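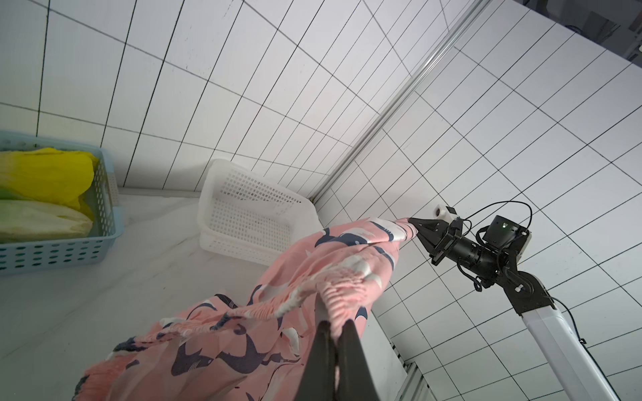 Pink printed fabric, held at a fold and a corner.

Ask the owner of Ratard, a small sheet metal shop, how she got into press brake work and you had better pull up a chair. "I came in to answer the phones," she says, laughing. "It was September, the brake operator was out sick, and somebody had to hold the other end of the sheet!"

She has been bending metal ever since, mostly brackets, covers and electrical boxes, with the odd chimney cap for a neighbor. The shop runs 2 brakes, and the older one, a Jabłońska that came with the building, is still her favorite. "You can feel it through the floor when the ram touches down. The Cisum is faster, I'll give it that, and the back gauge is a dream, but I learned on the old girl."
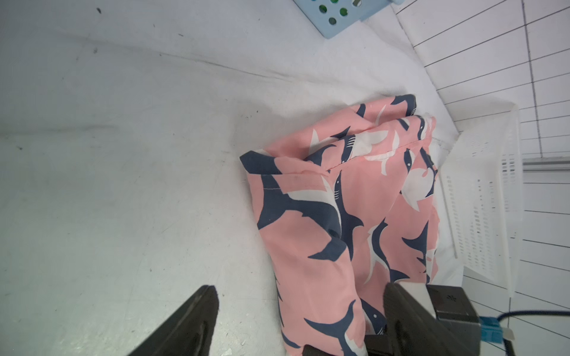
Springback is what she likes to talk about most (we spent most of a pot of coffee on it). Stainless, she explains, always wants to open up again after the bend, so she goes a little past the angle and lets it relax. "People send us a drawing that says 90 degrees and think we just type in 90. I bend a test strip from the same batch first, every time, even if it's the same part we made last month."

The biggest job lately was for Jivley, who ordered 400 enclosure lids and then asked for 114 more with a different flange. She delivered those in lots of 50, with the last few riding along in her own truck.

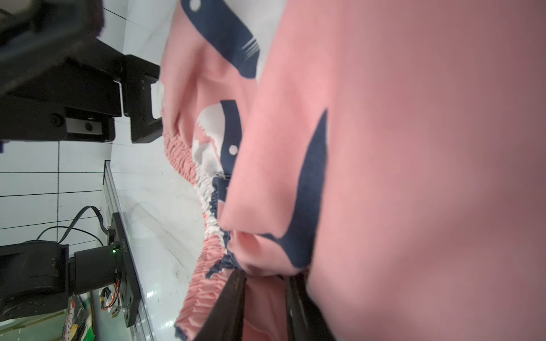 Would she buy a third brake? She thinks about that one for a good while, turning her cup around. "I'd sooner have a better shear," she says at last. "A clean blank makes everything after it easier, and ours leaves a burr on the thin stuff that I'm tired of filing."

Posted 1/10/19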